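Goals galore at Leite Park

What a match! I got to the ground at half past two, found my usual spot by the rail and barely stopped shouting until full time. Odo beat Zeno 4-3, and I still can't quite believe the third goal – Benedito Barros, from 25 yards, off the underside of the bar.

Zeno had pulled it back to 3-3 by then (two corners, dreadful marking, don't get me started). Up stepped Cremilda Araújo's young side again, and the winner came in minute 78. The gate was 1,092, our best since August, and it sounded like double that.

Stripy knitwear is getting an outing for the next one too.

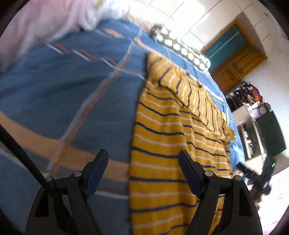 Next up

Away to Zekatell, three o'clock kick-off. See you on the coach!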